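My second lens, and a small lesson about grey

For my birthday in May I finally bought a second lens for my camera. It is a used one, a 400 mm from Rotby, and I paid 314 pounds for it in the shop of Derek Gosling. He let me try it at the door for a long time, and I am thankful for that, as I am slow in deciding such things.

The first week I was disappointed. My heron was soft in almost every picture, and I blamed the lens. Then my friend Ustyna looked at the settings and found that I was using a shutter speed much too slow for such a long lens. I felt a little foolish – but also glad that I did not send it back.

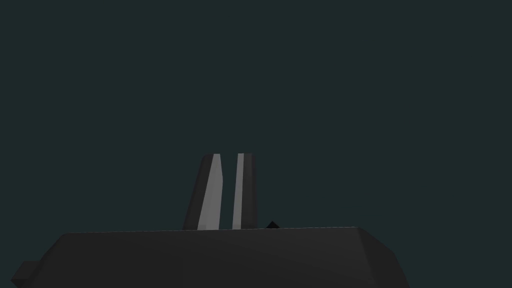
The lens is now sharp enough for me, so my next trouble is exposure. When I photograph a dark bird against dark water, the camera wants to make everything brighter than it was, and the water becomes pale and noisy. It helps me to think of a plain background, dark teal-grey like the one in the picture here, which takes up most of the space. A meter would like to lift such a colour to a middle grey, and the mood would be lost. So I turn the compensation down by one stop and look at the histogram before I take more.

I have also learned to carry less. The old tripod stays at home now, and I rest my elbows on the fence by the canal. Out of ten pictures I keep perhaps one, and six months ago I kept none. Next I want to try the lens on swallows, but for this I must get up earlier.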